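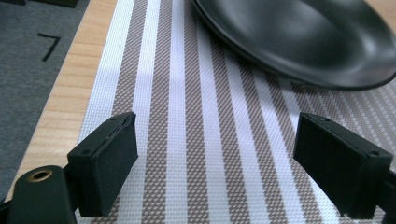

Emlyn Craddock reckons a placemat should outlast the table it sits on, and that anything you have to iron has no business near gravy. We've more or less built the shop round that.

Rosser Table Goods. Placemats, runners, dishes, bowls, a few trays. Started with one loom and a market pitch in Drundby, now a proper unit with a door that shuts. Still small. Still weaving most weekdays, packing on the others.

What we make

Stripes, mainly. Light and dark, running the long way, on a woven mat that wipes down with a damp cloth. Ravon is the wide stripe, Flarnura the narrow one. Plain colours come and go. Black dishes sell best with the stripes so we keep plenty in, shallow ones for olives and salad, deeper for soup. No patterns with fruit on. People ask.

How we work

Orders are woven in batches, 80 mats to a batch, then trimmed and checked by hand. Loose end, it goes in the seconds basket. Seconds are sold at the door, cheap, first come. Last year we sent out 2,818 mats, which is alot for a place with one kettle.

Cafes and guest houses: we do larger runs, 180 mats upwards, and can match a stripe to your walls if you post us a paint card. Allow six weeks. Longer from October, everyone wants theirs for Christmas and we can't weave any faster.

Looking after them

Wipe, dry flat, store flat. Not the tumble dryer, please. Dishes by hand if you can, a soft sponge, no scourers.

Visiting

Unit 401, up the ramp, ring twice. Weekday mornings are best, ring first if your coming a long way. We are closed Mon 22 April for stocktake, back the day after. Parking at the back, mind the bins.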